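The Clakatgate Two-Arm Tidying Bench: kit, loan and set-up

Two arms, two grippers, a tabletop and a job to be getting on with. We put this package together at Barnivholm for colleges, small workshops and research groups who want to start on two-handed handling without spending their first term choosing brackets, and it has grown into the thing we are asked about most. The practice job we send out with it is bottles and a basket, and it's harder than it sounds (we like it all the better for that).
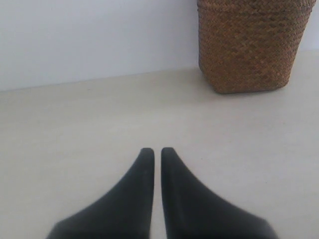
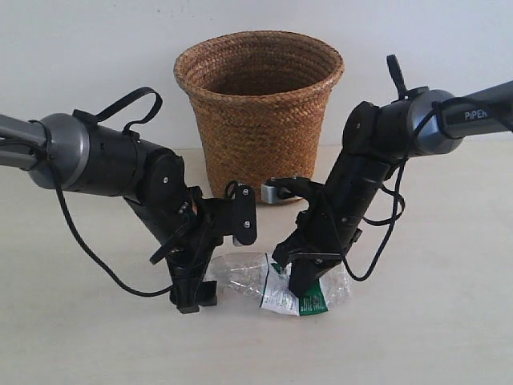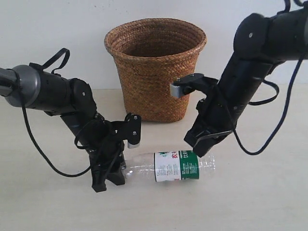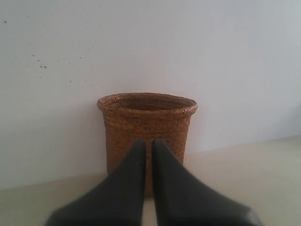
Bottles and basket at the bench, from the wrist cameras and from in front.

We settled on drinks bottles after trying a good many other things, and Nandini Ramasamy, who writes our exercises, will happily talk you through all the ones she threw out. A clear bottle is awkward to see and slippery to hold, and once it has been squashed a few times it never sits the same way twice. A new one rolls if you look at it sideways! Beginners get somewhere with it in an afternoon, and people who have been at this for years still find something in it to grumble over.

What comes in the crates

You get a matched pair of arms with grippers already fitted, a small camera for each wrist and one more on a stand to look over the whole bench. The clamps, the power supplies and a full set of leads are in the second crate, along with the printed handbook. We pack the leads in the order you will need them, so please do resist tipping the lot out on the floor, tempting though it is.

Each arm can be led by hand for teaching, or driven from your own computer. Most of our customers start by hand, and we would gently suggest you do the same. Moving the arms through the job yourself gives you a feel for where they are comfortable and where they start to tie themselves in knots, and you will be glad of that later when you are staring at a recording and wondering why the elbow went the long way round.

The exercise set

There are 4 graded exercises in the handbook. The first has one arm reach for a bottle and stop short of it, over and over, until you trust it. The second brings in the basket. The third asks both arms to share the work, and the last lets you put the bottle down any old how and leaves the arms to sort it out. Kirsty Swanson at Stistham ran her evening group through all of them and told us the third took longer than the rest put together, so do leave room for it.

Hire and purchase

Term loan: £800, with delivery and collection
Set-up visit: £200, one day, at your bench
To buy outright: ask Lewis Yule for a quotation and quote part number 2923

If you take a loan and decide to keep the kit, we take the loan fee off the price. Loans starting in May tend to go early, as everyone wants the arms in place before the summer courses, so a quick note to Lewis well ahead of time is a kindness to you both.

Looking after it

Wipe the gripper fingers with a dry cloth at the end of the day and check the leads for pinching where they bend round the wrist. Keep the slack you were given! We have all been tempted to tidy the cables up tight against the arm, and then the wrist turns and something gives. Mark Anthony Ocampo looks after repairs and is very patient on the telephone, mornings especially.

You will also want a plain, steady table. The clamps fit most worktops, but a wobbly one will spoil your recordings, and a very shiny one can bother the cameras. If you aren't sure about yours, send us a photograph and we will tell you what we think. The MacAulay room at Barnivholm has a bench set up if you would like to come and try the arms first. Ring before you travel and ask for Gillespie Baxter, who keeps the diary and usually has the kettle on.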